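Bedroom and linen safety check, with comments
Murow Guest House, Brudbridge
Checked 8th September. Next check due in January.

We use cookies to remember your settings and to see which pages are read. Accept / Manage choices

Marks used: OK = no action. ACT = action needed, see comment. N/A = does not apply to this room.

Section 1: Doors, windows and ways out

1.1 Bedroom door opens fully and closes on its own. OK
1.2 Door can be unlocked from inside without a key. OK
Comment: The thumb turn on room 2 is stiff. It works, but a child or someone with weak hands would struggle. Sprayed on the day. Look at it again next time and replace the lock case if it has gone back.
1.3 Smoke seals on door edge unbroken. ACT
Comment: Seal missing along the bottom third of the hinge side, room 2. It looks as if it was painted over and then peeled off with the paint. New strip to be ordered from Hedlund, same width as the last lot.
1.4 Window restrictors fitted and holding. OK
1.5 Blind cords secured to wall cleats. ACT
Comment: Cleat on the landing window is there but set too low. Move it up so the cord cannot hang in a loop. The old screw holes need filling afterwards.
1.6 Landing clear of stored items. OK
Comment: Better than in January, when the ironing board and two boxes of crockery were kept at the top of the stairs. Please keep it this way.

Section 2: Heating and hot water

2.1 Radiator valves turn and are not leaking. OK
2.2 Radiator surface not hot enough to burn. OK
2.3 Nothing draped over radiators or heaters. OK
Comment: Guests do hang towels and children's things on them. The card in the room asks them not to, but the wording is small and sits at the bottom under the breakfast times. Suggest a separate card.
2.4 Hot tap labelled. ACT
Comment: Label has worn off in the shared bathroom. Spare labels are in the office drawer.
2.5 Portable heaters in use. N/A
Comment: The Arow heater has been taken out of service and its plug removed. It should go to the tip instead of back in the loft.

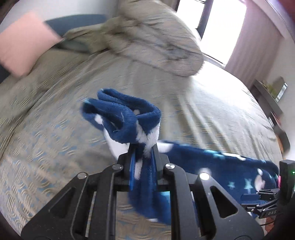
2.6 Airing cupboard: nothing touching the cylinder or pipes. ACT
Comment: Spare pillows had been pushed in on the lower shelf, right up against the pipe lagging. Moved on the day. The lower shelf should be left empty, and a strip of tape along the front edge would make that plain to whoever puts the laundry away.
2.7 Carbon monoxide alarm tested. OK
Comment: Replace-by date checked and still good for the coming year.

Section 3: Electrics

3.1 Sockets firm to the wall, no scorch marks. OK
3.2 Bedside lamps: cable sound, correct bulb. ACT
Comment: One lamp in room 2 has a bulb above the rating on the shade ring. Swapped. The box of mixed bulbs in the hall cupboard should be sorted and the old high-wattage ones thrown out.
3.3 Extension leads. ACT
Comment: One four-way lead found behind the wardrobe with another plugged into it. Both removed. If guests need more sockets at the bedside, have them fitted properly.
3.4 Kettle and tray: cable does not hang over the edge. OK
3.5 Electric blankets. N/A
Comment: None are kept here any more. If a guest brings one, ask them to show it at the desk first.

Section 4: Beds and bedding

4.1 Frame solid, all bolts tight. OK
Comment: Two bolts taken up a quarter turn. No cracked slats.
4.2 Mattress fire label present and readable. OK
Comment: It has to be unzipped at the foot end to find it. Note this for the next person, as it was marked missing last time and was there all along.
4.3 Sheets and covers free from tears and loose threads. OK
4.4 Fitted sheets grip at all corners. ACT
Comment: Two of the older ones have lost their elastic. Withdraw them. They are no use on the deeper mattress and will ride up within a night.
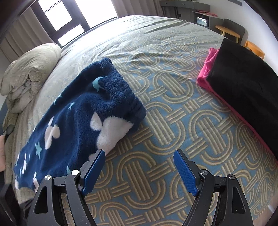
4.5 Bed covers do not trail where people walk. ACT
Comment: On the side nearest the door in room 2, the cover reached the floor when the bed was first made up. Fold the extra under the mattress on that side. The same goes for any throw put across the foot of the bed.
4.6 Cot mattress fits with no gap. OK
4.7 Cot stored without pillows, bumpers or loose blankets. OK
Comment: Keep the travel cot instructions in the bag with it. They had ended up in the office.
4.8 Linen order matches stock. ACT
Comment: Stock sheet says 97 pillowcases and the shelf count was 88. Either the laundry is holding the rest or the sheet was not updated. Ring them before ordering more.

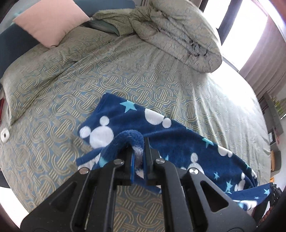 Bedspread and matching comforter, with the pink pillow at the head of the bed.

4.9 Clear space beside the bed for getting in and out. OK

Section 5: Floors and stairs

5.1 Carpet edges and door bars fixed. ACT
Comment: Bar loose between landing and bathroom. One screw missing.
5.2 Rugs have grip underlay. OK
5.3 Handrail firm from top to bottom. OK
5.4 Stair lights work from both switches. OK

Job sheet raised: no. 151. Items 1.3, 1.5 and 5.1 first, the rest before the next check.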